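### 4.3 The cable fault and the runs it spoiled

We had hoped to keep this section short, and for the first half of the study it looked as though we might. The two-arm sorting cell had settled into a comfortable rhythm by then, the bin was being emptied and refilled without much fuss, and Driseo (the small program that shares the work between the left arm and the right) had stopped giving us the odd pauses described in Section 3. What follows is an account of the fault that then turned up, told at some length, as we think other groups with similar cells may run into it and lose as much time over it as we did.

The trouble was first noticed in August by Margus Toom, who was going through the logs for quite another reason. He had been looking for slow picks and found instead a handful of picks that were far too quick. In each of them the right gripper had been told to close on an item in the bin, had reported that it was closed and holding, and had been sent off to the drop point within the same instant. Fingers can't travel from fully open to closed in that time, however light the object. When he went back to the matching recordings, the gripper had risen out of the bin with its fingers still apart, and the item had stayed where it was.

A false report of this kind is a nuisance in itself, but a nuisance one can live with: the item is missed and somebody picks it up on the next pass. What worried us more was the opposite case, which we found once we knew to look. On a few runs the gripper was holding an item, lost its link to the controller for a moment, and on waking again went back to its starting position, which for this model is open. Anything in the fingers was let go, wherever the arm happened to be. With empty bottles and cups this does little harm. With glass, or with a person's hand nearby, we would feel rather differently about it, and we ask the reader to keep that in mind through the rest of this section.

All the affected runs had one thing in common, and it took us an embarrassingly long while to see it. The right arm was reaching well forward and down, over the far rim of the bin, as it does in Figure 4. We had chosen this posture quite happily during the layout work, for it leaves the left arm plenty of room to wait with its gripper up and clear of its partner, and the planner likes it for the same reason. 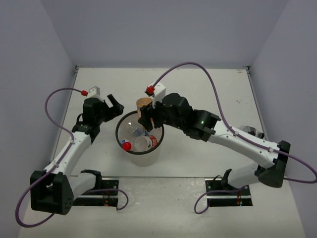 **Figure 4.** The sorting cell during a bin-picking run. The right gripper is lowered into the clear bin at a tan-orange cup while the left arm stays raised. The purple cables plug in at the top of each gripper and run back along the arms.

The cable to each gripper plugs in at the top, at the small fitting visible in the figure, and is then led back along the upper link in a generous loop. We had been pleased with those loops. Our first cell, built at Skorstead, had its cables tied down tightly and broke two of them in a month, so when we moved the work to Laken we gave every cable as much slack as we could. Slack, though, has to go somewhere. As the right arm stretches forward its loop is drawn up into a tall arc, and when the wrist then turns to bring the fingers down at an angle, the arc leans over and its whole weight hangs on the plug. The plug doesn't come out. It rocks a little in its socket, and for a very short time one of its contacts opens.

Aušra Jõgi confirmed this in the plainest way imaginable, by holding the arm still in the forward posture with the gripper well above the bin, standing outside the guard, and nudging the cable with a long wooden spoon from the kitchen. The link dropped and came back. She did the same in the upright posture and could not make it drop at all, try as she might. We then checked the logs of all 381 runs made up to that point against the wrist angle, and found that every lost link fell beyond 40 degrees of turn. Below that angle there were none.

It is fair to ask why the controller did not stop the cell. The answer lies in a setting of our own. A lost link counts as a fault only if it lasts longer than a chosen waiting time, and during the early work, when the cell was forever stopping for no good cause, we had made that time longer — long enough, as we now know, to cover the whole of the fault. The gripper would vanish and return before the controller had made up its mind. On return it sent its starting message, and Driseo, seeing a message from a gripper it had just told to close, took that to mean that the closing was done. Two small kindnesses to ourselves had joined up to make a rather unsafe whole, and we don't think either would have been caught by looking at it alone.

We made three changes. The plug on each gripper is now held by a clamp, so that the pull of the cable is taken by the wrist housing and the socket is left in peace. The waiting time has gone back to its original value, and any starting message that arrives in the middle of a run stops both arms at once, the blameless one included, until a person has cleared it at the panel. Lastly, Driseo no longer takes the gripper's word for a closed grip; it compares the reported finger position before and after the command and treats too quick a change as a fault. This last check follows a suggestion made by our colleague Rimkutė, who had met something similar on a packing line and was kind enough not to say so more than once.

With the clamp fitted, the spoon test was repeated in the forward posture and the link held. We have since seen one further stop of the new kind, on the left arm, traced to a worn cable which was replaced the same afternoon. The runs in which a false grip was reported have been left out of the success rates in Section 5 and are listed separately in Appendix B. We thought for some time about whether to count them as failures. They were failures of the cell, certainly, but the grasp choice in most of them was never put to the test, and it is grasp choice that Section 5 sets out to measure. Readers who would prefer the harsher reckoning will find both sets of totals in the appendix.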